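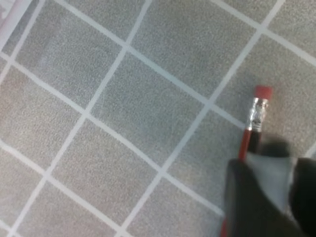
Ademir Bezerra

Look at that grey tile! Speckled, a bit mottled, white grout lines running off on the diagonal. I could stare at this floor all evening (and have done, with a cup of tea).

The red pencil is how I've planned the whole room, by the way. Every measurement in the Lurkbridge flat has gone down in red since March.

Grout took longer than the tiling, 40 minutes a patch and then wiping, wiping, wiping. My knees! But I love how crisp white looks against the grey.

Someone asked about cleaning: warm water, soft mop, a drop of washing-up liquid. So easy after 18 years of carpet.

Skirting boards next, then shelves. Can't wait! If you've got a good way of cutting corners neatly, please tell me before I start.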